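Keeping Playback Position in Step Between a Phone and a Desktop Audio Player
Project report, Mobile Software Stream, Dirbridge College
Zohreh Ahmadpour, Afshin Naseri, Nasrin Nouri
Supervisor: Hamidreza Safavi
Submitted 2019-12-01 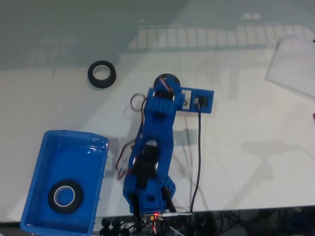

1. Background

A listener who starts a long recording on a desktop computer and continues it on a phone expects the phone to start at the same point. Many audio players store the playback position only on the device where it was created. Others copy it through an online account, which requires a login and a working connection at the moment the listener changes devices.

The project looked at whether the position could be kept in step over a home wireless network without an account. The work covered spoken recordings only (lectures, audiobooks and radio plays). Music was left out of scope, as most tracks are short and listeners seldom resume one partway through.

2. Existing software

We started from Cluvivon, a small desktop player written by an earlier student group. It reads a folder of audio files and builds a library. Position is saved to a local database when the user presses pause or closes the window. It is not saved during playback, so a crash loses everything after the last pause.

The phone application, Dinu, was written for this project. It runs on iOS 12 and later. It plays files copied to the phone and does not stream. Streaming was considered in the proposal and dropped after discussion with our supervisor, as it would have taken up most of the semester.

3. Design

3.1 Identifying a recording

File names could not be used to match recordings. The same lecture may be called one thing on the desktop and another on the phone, and some transfer tools change punctuation in names. Tags were also unreliable. Editing the artist field on one device was enough to make the two copies look different.

The final version computes a hash over the audio data, skipping the tag blocks at either end of the file. Two copies of the same file give the same hash even if the cover art or title has been changed. Files that have been converted to another format do not match. We treat this as a known limit.

3.2 The position record

Each record holds the hash, the position in milliseconds, the device identifier, a sequence number and the device's clock time at the moment of saving. Both applications write a record every five seconds during playback, and also on pause, seek and exit.

An early draft used clock time alone to decide which record was newer. This failed when the desktop clock was set wrong. The sequence number fixes the common case: a device that receives a record raises its own sequence number above the one received, so the next save always wins. Clock time is consulted only when two sequence numbers are equal.

3.3 Exchange

The desktop advertises a service on the local network using Bonjour. When Dinu comes to the foreground it searches for the service, connects, and sends every record changed since the last successful exchange. The desktop replies with its own changes. Pairing is done once by typing a code shown on the desktop into the phone.

iOS suspends applications in the background unless they are playing audio. Dinu therefore exchanges records when it is opened and while it is playing, and makes no attempt at other times. If the phone leaves the house before an exchange finishes, the records stay queued.

3.4 Conflicts

A conflict occurs when both devices have moved forward in the same recording without exchanging. The first version silently took the further position. Nasrin pointed out that this is wrong for a listener who has gone back to hear a chapter again. The final version shows both positions with their device names and asks the user to pick one. The position that was not chosen is kept in a history list so it can be restored.

4. Testing

4.1 Test library

The test library, called Seditz, was put together from recordings we made ourselves and lectures used with the permission of the department. It contains 242 files in MP3 and AAC format. The longest is a full-day seminar recorded without a break, which was useful for finding rounding errors in the seek code.

4.2 Hashing

All files in Seditz were hashed on both devices and the results compared. No false matches were found. There were 26 files that failed to match on the first run. In each case the desktop parser had read an old-style tag as audio data. The parser was corrected and all files matched on the second run.

Hashing the whole library on the phone was slow enough to be noticed. The hash is now stored with the file size and modification date and is recomputed only when one of these changes.

4.3 Exchange

A script on the desktop and a test build of Dinu generated 2,855 position changes, with the wireless connection switched off and on at random intervals. After the final exchange the two databases were compared record by record and were identical.

Time to complete an exchange after opening Dinu was up to 51 seconds in the worst case. The delay was traced to the service search, which waited on a cached address after the desktop had been given a new one by the router. Dinu now tries the cached address briefly and starts a fresh search in parallel. Worst-case timing was not measured again after this change, as the test router had been returned to the department by then.

4.4 User trial

Arash Ahmadpour used both applications at home through November and kept notes. He is related to one of the authors, and his comments should be read with that in mind. His main complaint was that the resumed position often fell in the middle of a word. We added a setting that rewinds a few seconds when playback resumes on a different device. He also asked for playback speed to be carried across. This has not been done.

5. Known problems

Some guest networks block traffic between devices, and the applications cannot find each other there. The message shown in this case says only that no desktop was found, and should be more specific.

Variable bit rate MP3 files without a seek table drift slightly between platforms, because each audio library estimates the byte offset differently. The error grows with the length of the file. Building our own seek table on import would correct it at the cost of a longer import.

The pairing code does not expire. It should be replaced by a short-lived code before the software is given to anyone outside the group.

6. Division of work

Afshin Naseri wrote the changes to Cluvivon and the tag parser. Zohreh Ahmadpour wrote Dinu apart from the conflict screen. Nasrin Nouri wrote the conflict screen, the exchange protocol and the test scripts. The report was written jointly. Source code and the test logs are in the group folder on the college server. The Seditz recordings are stored separately under restricted access, and requests to use them should go to Hamidreza Safavi.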